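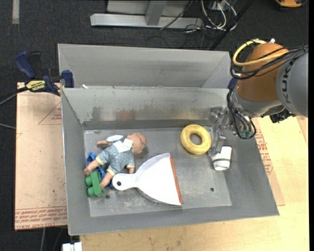

How to sort a mixed bin of secondhand toys and household things

Every Saturday we receive mixed donations at the Gasham reuse shop, and most of them arrive with no order at all. A doll comes together with a dustpan, a cup is lying near the building blocks, and nobody remembers what belongs to what. I have done this sorting for 4 years, and I want to write down my method for people who start to help us, or who do the same at home before a move.

What you need

Two metal or plastic bins, a washing bowl, mild dish soap, an old toothbrush, two soft cloths, a roll of paper tags and a pen. A good lamp helps very much in December, when it is already dark at four in the afternoon. If your bins are metal and have old stains or rust inside, wipe them first with a dry cloth. A stain that stays after wiping is not a problem for sorting, but put a clean towel on the bottom before you lay down anything made of fabric.

Step 1. Take only a few things at a time

Do not empty a whole box into one bin. When the bin is too full, small parts go under the big ones and you find them only at the end. I prefer to have a few objects on the bottom, so that I can see the floor of the bin between them. Check also if your bin has holes in the bottom. Ours have, and once I lost a very small doll shoe this way. Now I put a tray under the bin when there are tiny parts.

Step 2. Make the first division

Toys go to the left side and household things to the right side. It is a simple rule, and you can choose other sides, but everybody at the same table must use the same. If you don't know what a thing is, leave it at the back and continue. A ring, for example, can be a toy, a part of a stacking game or something from a curtain. You will often find the answer later in the same donation.

Step 3. Check the dolls

Begin with the dolls, they take the most time. Turn the doll over and look at the neck, the arms and the legs. Move each arm and leg slowly. If one is loose, write it on the tag. Then look at the clothes: are the snaps closing, is the trim at the cuffs still sewn all the way, is there some hole under the arm?

If the doll has already a paper tag, read it before you remove it. In our shop the incoming tag stays on until the doll is clean, and only then it gets a price tag. A sticker on fabric should be pulled slowly, in the direction of the weave. Never put it on the face or on painted hair.

Take off the clothes and wash them by hand in lukewarm water. The body of a doll with a soft belly must not go in water – wipe only the plastic parts with a damp cloth and let it dry for one night.

Step 4. Blocks and other plastic toys

Press every plastic toy lightly with your fingers and feel for sharp edges or cracks. A cracked toy goes to recycling, also if the color is beautiful. Wash the good ones with soap and use the toothbrush for the corners. Single blocks we keep in a separate box with the name Otia on it, which was the name of a shop that gave us its old shelves. When enough of the same kind come together, we sell them in bags of 100.

Step 5. Dustpans, cups and kitchen things

Look at the front lip of a dustpan. Lay it on a flat table and push it a little. If the lip touches the table along the whole length, it is good. If light comes under it, the dust will also go under it, and you can only use it for bigger dirt such as leaves.

Cups are washed separately from dustpans, in fresh water. I know this sounds obvious, but on a busy day I have seen it done differently.

Step 6. Tag and put away

Write short: what it is, what is missing, and the shelf. "Doll, left arm loose, shelf 86" is enough. Use a pencil or a pen that does not run, and let the glue side touch only a clean and dry place.

Empty the bin completely before you take the next things. Wipe the floor of it, shake the towel outside and start again with Step 1. Things without an answer from the back of the bin go to the box by the door, and we look through that one at the end of the month.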